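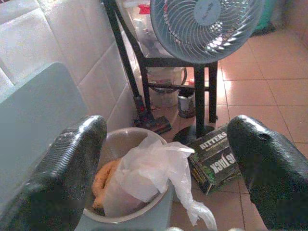 Bowl and bag with what look like root vegetables.

Cakcombe Community Food Store and Family Drop-in
Premises and food safety checklist, July, with comments

Completed by: Marama Kereama
Areas covered: front hall, packing room, cold store, kitchen, children's corner, tutoring room, car park and side gate
Started 9 am, before opening
Marking: OK / Needs work / Stop use

1. Entrance and front hall

1.1 Front door opens fully and closes by itself — OK
1.2 Ramp clear, handrail firm — Needs work
The rail is sound at the top but the bottom bracket moves when you lean on it. Two longer screws should fix it. Until then, please walk people down on the wall side if they are unsteady.
1.3 Door mat flat — OK
Replaced since the last check.
1.4 Waiting chairs in good order — OK
One chair with a split seat was taken out to the shed. It should not come back in on busy mornings.
1.5 Welcome sign and opening hours readable — OK
The Arabic sheet still gives the old closing time. A new one is being printed.

2. Fire and exits

2.1 Both exits unlocked during opening hours — OK
2.2 Exit routes clear — Needs work
Flattened cartons were stacked along the back corridor again. They were moved while I was there. Cartons go straight to the cage outside, including on delivery days.
2.3 Extinguishers in date and on hooks — OK
2.4 Alarm tested — OK
Heard clearly in the kitchen with the extractor running. Faint in the tutoring room with the door shut. I have asked McAlister, who service the panel, for a price on a second sounder.
2.5 Assembly point known to everyone on shift — Needs work
I asked each person. The newer helpers named the front lawn, which was the old point. It is now the far side of the car park by the fence. Add this to the induction sheet.

3. Packing room

3.1 Shelves fixed to wall — OK
3.2 Heavy items kept below waist height — Needs work
Tinned tomatoes and cooking oil were on the top shelf. Swap with cereal and nappies.
3.3 Floor dry and free of packaging — OK
3.4 Step stool in good order — Stop use
One rubber foot is missing and it rocks. Labelled and put away. Use the kitchen one for now.
3.5 Trolley wheels — OK
3.6 Stock rotated, oldest at front — OK
Tins were good. Rice and lentils were mixed on one shelf but all well within date.
3.7 Parcels labelled for diet and allergies — OK
I checked the parcels made up for the morning against the family cards and they matched. Parcels marked halal were on their own shelf as agreed.
3.8 Running total kept up to date — OK
The book shows 2,484 parcels since it was started. Please carry the total over at the foot of each page. It was missed on the last page and I had to add it up again.

4. Fresh produce

4.1 Produce off the floor — OK
4.2 Damaged or mouldy items removed — Needs work
Soft onions at the bottom of a sack. Tip sacks out into a crate when they arrive and sort them then.
4.3 Bags and containers clean — OK
4.4 Plastic bags stored out of reach of small children — Needs work
The roll was hanging from the end of the table. There is a hook inside the cupboard door for it.
4.5 Hands washed before sorting — OK
Soap and paper towels both full.

5. Cold store and kitchen

5.1 Fridge at 5 degrees or below — OK
5.2 Freezer at minus 18 or below — OK
5.3 Temperatures written down every opening day — Needs work
There were 2 gaps in the sheet this month. If you open up, you do the reading. If you are not sure how, ask whoever is leading the shift.
5.4 Door seals — OK on the fridge, Needs work on the freezer
The freezer seal is stiff at one corner and ice is building up there. It needs a defrost before we order a part. Jivo have offered us space in their freezer overnight, so pick a date and tell them the day before.
5.5 Raw and cooked food kept apart — OK
5.6 Gas turned off at the wall when not in use — OK
5.7 Kettle and urn leads — OK
The urn is to stay at the back of the bench with the lead behind it.
5.8 First aid box complete — Needs work
Short of blue plasters and burn dressings. On the shopping list.

6. Children's corner and tutoring room

6.1 Toys clean and unbroken — OK
A few with loose parts were thrown out.
6.2 Socket covers fitted — OK
6.3 Hot drinks kept out — Needs work
A full mug was on the low table. Parents have not been told about this rule, so it is on us to put up a notice. Pictures would work better than words.
6.4 Door glass panel clear — OK
Posters had crept over the panel. They have been taken down and put on the side wall. The panel must stay clear whenever tutoring is on.
6.5 Two adults present during tutoring — OK
Sign-in sheet checked back to the start of term.
6.6 Heater guarded — OK
Warm enough by 10 am. Before that the room is cold and children should wait in the hall.

7. Records and privacy

7.1 Family cards locked away — OK
7.2 Nothing with names left on desks — Needs work
A budgeting form was left in the printer tray. It has gone back to the adviser. Collect printing straight away.
7.3 Key list correct — Needs work
Key 43 is signed out to someone who has moved away. I am following this up. If it is not returned by the end of the month, we change the side door lock.
7.4 Drilum login sheet not displayed — OK

8. Outside

8.1 Car park surface — Needs work
Pothole by the gate is deeper after the rain. Cone placed. The landlord has been told again in writing.
8.2 Side gate latch — OK
8.3 Outside light — OK
Comes on at dusk, checked the evening before.
8.4 Bins closed and not overflowing — OK

To be done before the next opening

Bottom bracket on ramp handrail
Heavy stock moved down
Assembly point added to induction sheet
Plasters and burn dressings bought
Hot drinks notice up in children's corner

Waiting on others

McAlister — price for second sounder
Landlord — pothole
Jivo — freezer space, once we give them a date

Please initial each item on the copy by the kettle when it is finished. Leave the step stool where it is.

M. Kereama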